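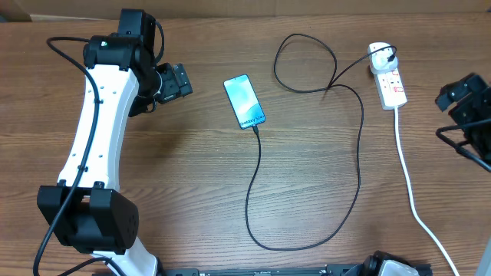

The Platent two-arm kit ships with one practice job, unplugging a phone charger, and it makes a good first test of the grippers. Put the power strip on the right side of the table and the phone in the middle, face up, with the cable plugged in at both ends. Leave slack in the cable. Ours has a loose loop between the phone and the strip.

1. Start both arms and wait 19 seconds.
2. Load the job named Matlala from the menu.
3. Set grip force to 24. At 68 the jaws can mark a phone case.
4. Run it once at low speed with a hand near the stop button.

If a gripper misses the plug, run the setup again from step 1.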